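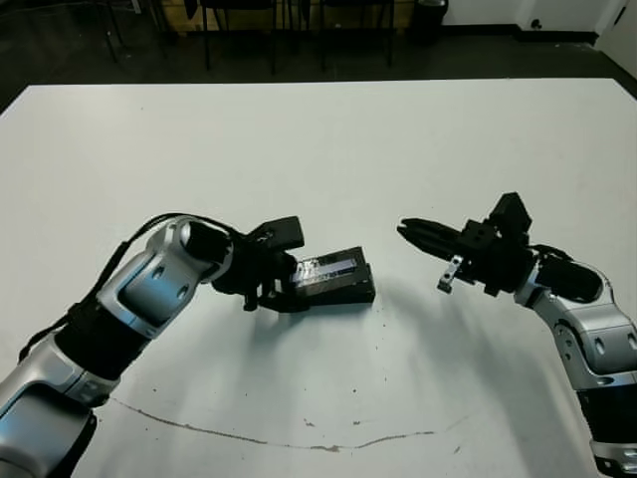

Home Explore Alerts Messages Lists Profile

Search posts

Elisa Marchetti

Notes on living with a big white work table, for the people who asked after my last post. We sort and label small electronics on it, mostly little black cases and modules that all look the same until you turn them over. 1/

15 replies 26 reposts 246 likes

The top is a Masby. White, plain, no pattern. I wanted gray to match the floor and Ilaria Pellegrini talked me into white. She was right. Small black parts show up on white from across the room, and on the old dark bench we lost something every week. 2/

The downside is glare. With the ceiling lights on full, you can't read a faint label unless you tilt the part. We now run one row of lights and leave the other off until late afternoon. Takes a day to get used to. 3/

Cleaning: warm water, a drop of dish soap, a cloth that doesn't shed. Wipe toward yourself and catch the crumbs in your hand. Dry it after or you get streaks. I do this at closing time and it takes less time than putting my coat on. 4/

Do not use the green scrubbing pads. We had a patch by one corner that went dull in November and it never came back. It still picks up dirt faster than the rest of the top. 5/

Marker comes off with rubbing alcohol. Label glue comes off with cooking oil, then soap to get rid of the oil. Test it somewhere you don't care about first. 6/

4 replies 9 likes

Rule for the table: only the thing you're working on sits in the middle. Tools go back to the drawer, paper goes on the shelf. I was bad at this for the first month. Benedetta Carbone started moving my coffee to the windowsill without saying anything and I got the message. 7/

Labels. Ours are printed at Stolten, silvery stock, and they look nice but the print is light. If you're ordering, ask for the heavier black. I didn't, and we have a box of 100 to get through before I can change it. 8/

Put the label on the wide face and start at one end. If you press the middle down first you get a bubble and there's no fixing it on a small part. Peel it, throw it away, use another. 9/

Chairs. The black ones stay back from the table, in a row toward the wall. The row is never straight and I've stopped fixing it. Most of the sorting gets done standing up, and a chair pushed in under the edge is a thing to trip on. 10/

If you do sit for long stretches, get a footrest. Ottavio Cocco uses a thick phone book. Works fine. 11/

Trash bin: black, near the chairs. I used to keep it right under the table and parts got knocked into it. A few steps away is better – you have to mean it. Check the bag before you tie it anyway. 12/

2 replies 11 likes

The floor is dark gray and that part I would change. A black part dropped on it is gone. Get a flashlight, lay it flat on the floor and look along the beam. The part throws a long shadow and you'll spot it. 13/

Sweep before you mop, always. We picked up two screws and a cap on Thursday that would have gone down the sink. 14/

Someone asked about walls. White, plain flat paint from D'Amico. It scuffs where the chair backs touch it. I keep a small jar of the same paint and a cheap brush in the closet and touch it up when it bothers me. 15/

Someone else asked if the white top yellows. Ours hasn't so far, but it isn't next to a window. The one at the Wikside shop gets sun all morning and Nazareno Caputo says the end by the glass has gone a bit cream. He turns it around every spring now. 16/

Still looking for a shallow tray with dividers that will sit flat and not slide. The rubber-footed ones leave gray marks on the top. If you have one you like, post the size, please. 17/17

22 replies 3 reposts 58 likes

Show more replies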